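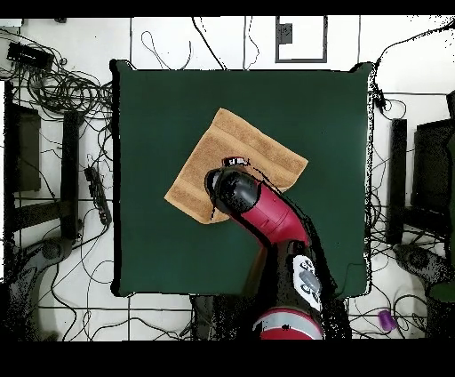
세탁 대행업체 우톤(Uton)이 수건 접기 공정에 쓸 로봇 팔 도입 예산을 확정했다. 회사는 2021년 8월 22일 낸 자료에서 하반기 설비비 가운데 3867만 원을 로봇 팔 구매와 설치에 배정한다고 밝혔다. 첫 도입 대상은 우맘네스(Umamness) 작업장의 마무리 라인이다.

이 작업장은 숙박업소와 목욕 시설에서 들어오는 수건을 세탁해 당일 또는 이튿날 출고한다. 세탁기와 건조기는 이미 자동 투입 방식으로 바뀌었지만 접기와 적재는 지금도 사람이 한다. 현재 마무리 라인 근무자는 34명이며, 성수기에는 단기 인력을 따로 쓴다. 우톤은 지난 4월 설비 계획을 세우면서 건조기 증설과 접기 자동화를 놓고 비교했고, 출고 지연이 주로 접기 단계에서 생긴다는 내부 집계에 따라 접기 쪽에 먼저 돈을 쓰기로 했다.

검토 대상에는 수건 전용 접기 기계도 있었다. 전용 기계는 처리 속도가 빠르지만 규격이 다른 수건이 섞이면 다시 분류해야 하고, 설치 면적도 크다. 우맘네스 작업장은 기둥 간격이 좁아 전용 기계를 들이려면 포장대를 옮겨야 한다. 우톤은 이전 공사비까지 더한 견적을 받아 본 뒤 작업대 단위로 놓을 수 있는 로봇 팔을 택했다.

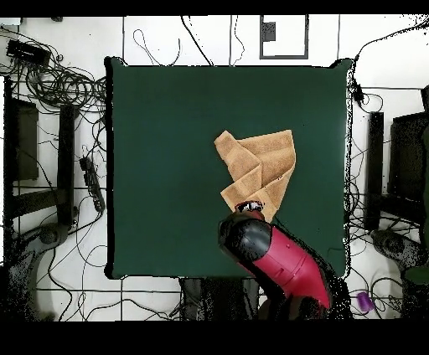
배정액에는 로봇 팔 본체와 그리퍼, 제어기, 작업대, 안전 펜스, 배선 공사비가 들어간다. 소프트웨어 사용료와 연간 점검비는 운영비로 따로 잡았다. 설치 업체로는 오그보나(Ogbonna)가 선정됐다. 오그보나는 작업대 배치 도면과 전기 용량 산정표를 우톤에 제출했으며, 제어기용 전원은 기존 건조기 회로와 분리하기로 했다.

계약은 두 단계로 나뉜다. 1단계에서는 작업대 한 곳에 팔 한 대를 놓고 42일 동안 시험 운전을 한다. 이 기간에는 규격이 같은 목욕 수건만 다룬다. 2단계에서 팔을 추가로 살지는 시험 결과를 보고 정한다. 기준에 못 미칠 경우 우톤은 본체를 반납할 수 있고, 이때 배선 공사비와 작업대 비용은 우톤이 부담한다.

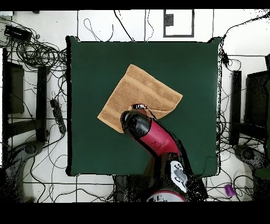 *짙은 녹색 작업면에 놓인 테리 수건과 로봇 팔.*

시험 운전의 목표는 한 교대에 수건 190장을 접는 것이다. 우톤은 숙련 근무자의 속도에는 미치지 못하는 수치라고 설명했다. 회사는 야간에 팔을 돌려 다음 날 아침 물량 일부를 미리 처리하는 방식으로 투자비를 회수할 계획이다. 모서리가 어긋난 수건은 별도 바구니로 빼고, 이를 다시 접는 데 드는 시간도 비용에 넣어 계산한다.

그리퍼 손가락과 작업대 천은 소모품으로 분류됐다. 우톤은 교체 주기가 아직 확실하지 않다며 예비품 두 벌을 1단계 계약에 포함했다. 로봇 팔 도입에 따른 인원 감축 계획은 없으며, 기존 근무자 가운데 네 명이 장비 조작과 청소 교육을 받는다. 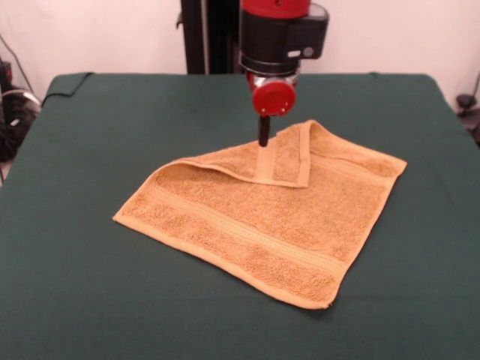 ## 플리타 작업장은 내년에 검토

우톤의 두 번째 작업장인 플리타(Plita)는 이번 예산에서 빠졌다. 이곳은 침대 시트와 이불 커버 비중이 높아 같은 장비를 그대로 쓰기 어렵다는 판단이다. 회사는 우맘네스의 시험 결과가 나오면 플리타의 소형 수건 물량만 떼어 옮기는 방안과 작업대를 새로 설치하는 방안의 비용을 비교하기로 했다. 플리타의 올해 설비비는 노후 건조기 수리와 환기 설비 교체에 쓰인다.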